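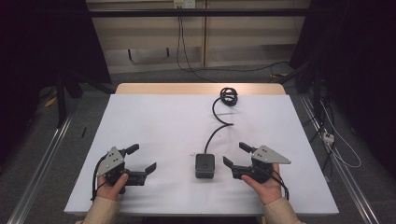

Every time an old sitcom star dies, the tribute pages tell fans to rub their signed cast photos with bread or hair spray to "save" them. I doubt any of it. Clear a plain white tabletop, lay the photo face up, and leave the ink alone. A soft dry brush takes off dust, and I've yet to see a kitchen remedy do more. Skip the $30 sprays too. Keep the photo out of the sun and off the wall above the stove.

Solveig Engebretsen

Tips > Paper & Keepsakes > Photos

Kitchen Workshop Laundry Search

We use cookies. Accept or manage settings.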